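Share (4) | Comments (0)

# Lelbridge and Cunstead Baseball Scorebook Archive

Data card and README

## Summary

This repository holds inning-by-inning line scores and pitching records transcribed from the paper scorebooks of the Lelbridge and Cunstead amateur baseball clubs. It covers 130 fixtures played over 20 seasons, including the meetings of the two clubs for the Lombardi Cup. The files contain over 3000 half-innings in total.

The archive is maintained by Benedita Rebelo, records officer of the Lelbridge club. Transcription was checked by Birdie Boateng on behalf of Cunstead. The present release is dated 4 Jun 2019 and replaces all earlier copies.

## Contents

The data are supplied as 4 comma-separated files:

- `fixtures.csv`: one row per match, with venue, opponent, competition and final score
- `innings.csv`: one row per half-inning, with runs, hits, errors and runners left on base
- `pitching.csv`: one row per pitcher per match, with outs recorded, runs allowed, walks and strikeouts
- `notes.csv`: remarks written by the scorer in the margins, reproduced without correction

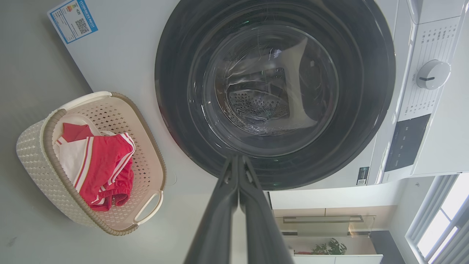 Each match carries a fixture code, which links the files to one another. The code is formed from the season, the home club and a running number. Matches abandoned before the end of the fifth inning keep their code but are marked `void` in the status column and should be left out of any table of results. Matches abandoned later than that stand as played, in line with the rule both clubs followed throughout.

## Source and transcription

The scorebooks were transcribed by hand using the Idosetti entry form, a plain spreadsheet template which follows the layout of the printed page. Each match was entered twice by different people. Where the two entries disagreed, the page was read again and the agreed figure recorded. If no agreement could be reached, the field was left blank and the code `U` entered in the column beside it.

Scorers differed in their habits. Several of the earlier Cunstead books record a fielder's choice as a hit, and the early Lelbridge books do not separate wild pitches from passed balls. No attempt has been made to bring these into line. Users comparing batting figures between the clubs should limit themselves to the later seasons, in which both scorers worked from the same printed guidance.
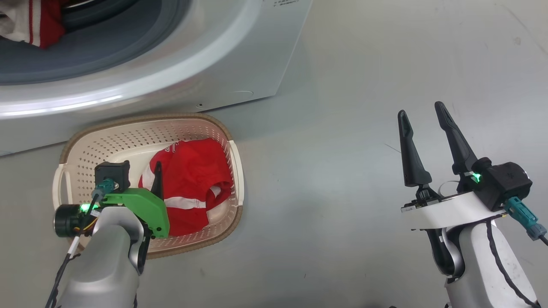

**Why do the runs in the innings file sometimes differ from the final score?**

The final score is the one signed by both captains at the close of play, and the innings are those written down by the scorer as the match went on. Where the two do not agree, both have been kept and the fixture is marked `M` for mismatch. The signed score should be used for standings.

## Fields needing care

`outs_recorded` is given as a whole number of outs and must be divided by three to obtain innings pitched. The usual printed style, in which 5.2 means five innings and two outs, is not used anywhere in the files.

`earned_runs` is blank for a large part of the early material. A blank does not mean nought. Earned run averages worked out across all seasons will be misleading.

`extra_innings` is set to `1` where play went beyond the ninth, or beyond the seventh in the case of the second match of a double-header. July double-headers were often shortened by agreement, and the agreed length appears in `scheduled_innings`.
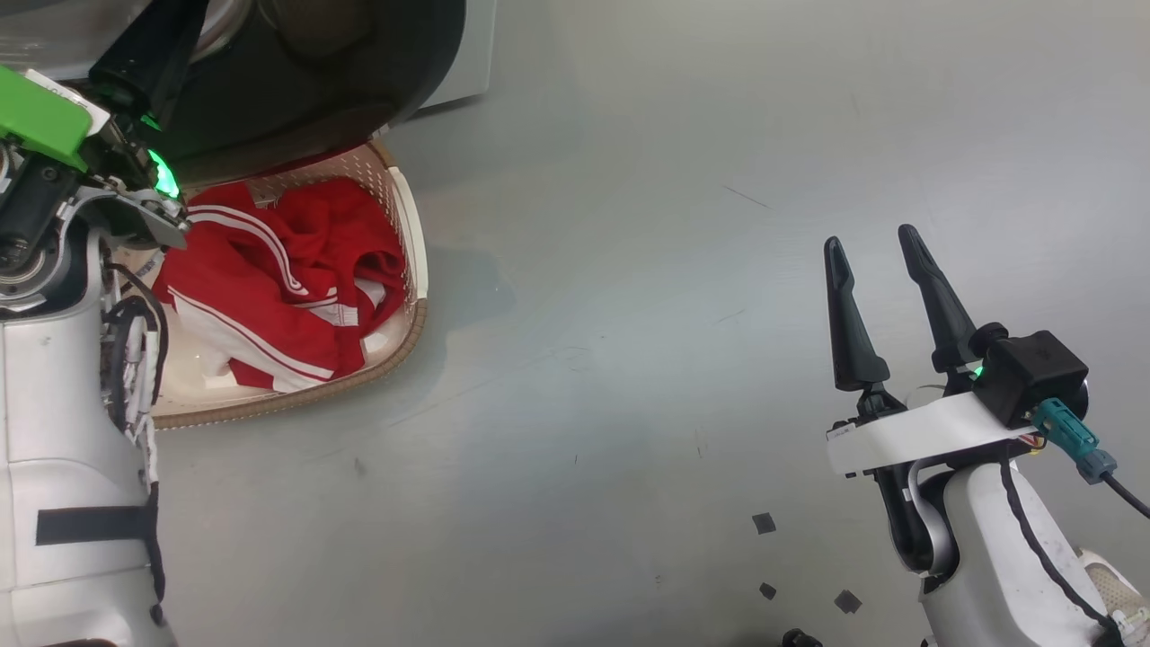
**How should a pitcher who appears twice in one match be treated?**

Both clubs allowed a pitcher to move to another position and return to the mound once. The two spells are combined in a single row, with the value `2` in the `spells` column. The order of the spells may be found in `notes.csv` where the scorer wrote it down.

## Conditions of use

The files may be copied and used for research, teaching and club publications, provided that the archive is named as the source. Players are identified by surname and initial as they appear in the scorebooks. Any person who wishes to have an entry shortened to initials only may apply in writing to the records officer.

## Corrections

Reports of errors should give the fixture code, the file and column concerned, and the evidence for the change. Newspaper reports are accepted as supporting evidence but do not override a signed scorebook. Accepted corrections are listed in `CHANGES.md` with the next release.

Contact: The Records Officer, Lelbridge Baseball Club | © Lelbridge and Cunstead Baseball Clubs | Back to top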